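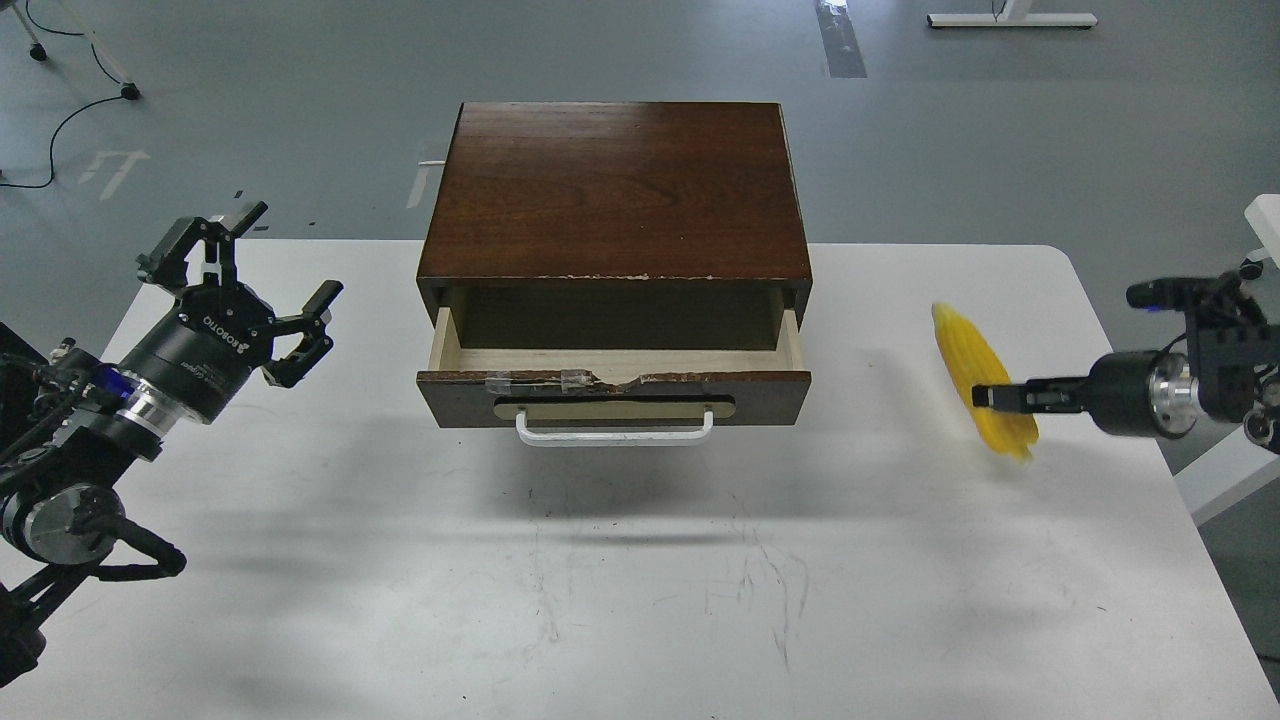 ## Petit meuble à tiroir : façade éclatée et placage parti, je répare ou je refais ?

**mireille_bt**

Bonjour à tous. Je remets en état un petit meuble brun foncé à un seul tiroir, dessus brillant brun-rouge. Je l'ai eu dans un lot à Lurkbridge, avec une boîte de dînette (l'épi de maïs jaune en vient) et deux lampes que j'ai déjà revendues.

Deux problèmes :

- le placage est parti par éclats le long du bord avant du dessus, on voit du blanchâtre dessous
- le haut de la façade du tiroir est cassé au milieu, et c'est du ruban adhésif transparent qui tient le tout

L'intérieur du tiroir est en bois clair brut, parois minces, rien à signaler. Le tiroir coulisse bien. Je voudrais garder la poignée blanche et sa plaque beige.

Je commence par quoi ?

**Kapoor60**

Par le ruban. Sèche-cheveux tiède, tu tires à plat, lentement, dans le sens du fil. Si tu tires vers le haut, tu emportes les échardes avec. Ensuite colle à bois blanche, un serre-joint avec deux cales, et tu laisses jusqu'au lendemain.

Il te reste tous les morceaux ?

**mireille_bt**

Je ne sais pas encore, je n'ai pas décollé. À vue d'œil il manque de la matière.

**vieux_rabot**

Pas d'accord avec la colle seule. Une arête de tiroir, on tire dessus, on la cogne, ça recassera. Je couperais proprement la partie abîmée, en biais aux deux bouts, et je collerais une pièce de bois massif à la place. Teinte foncée par-dessus, une heure de travail.

**Kapoor60**

Une heure pour toi. Pour quelqu'un qui n'a jamais fait de greffe, c'est un samedi et une façade foutue. Et ici on tire sur la poignée, pas sur l'arête.

**vieux_rabot**

Admettons pour la poignée. Mais s'il manque de la matière, la colle ne bouchera pas le trou.

**Arlo Yazzie**

Il y a entre les deux : coller ce qui tient, puis combler avec de la pâte époxy à bois. Ça se ponce et ça se peint. Par contre ça prend mal la teinte, il faut retoucher au pinceau fin. J'utilise celle de Wevier, pot de 500 g, beaucoup trop gros pour ce que tu as à faire. Si tu trouves plus petit, prends plus petit.

Démonte la plaque et la poignée avant de poncer.

**mireille_bt**

Merci. Et le bord du dessus ?

**Vandana Pant**

Pour le bord, deux solutions. Soit des bâtons de cire dure, que tu fais fondre dans les manques et que tu arases -- c'est réversible et ça va bien sur un meuble qui ne sert pas beaucoup. Soit une bande de chant posée sur toute la longueur, mais il faudra trouver la bonne couleur, et avec un brillant brun-rouge je te souhaite du courage.

Avant tout, passe l'ongle le long du bord pour voir si le placage restant se soulève. Si oui, un peu de colle dessous au cure-dent.

**vieux_rabot**

La cire sous la main ça s'use. Mais pour un meuble de cette taille, d'accord.

**mireille_bt**

Bon. Je décolle le ruban vendredi. Si les morceaux se remettent en place je colle, sinon pâte époxy. Cire pour le dessus.

La greffe, ce sera pour un autre meuble -- désolée vieux_rabot.

**vieux_rabot**

Pas grave. Garde les échardes dans une soucoupe, même les toutes petites.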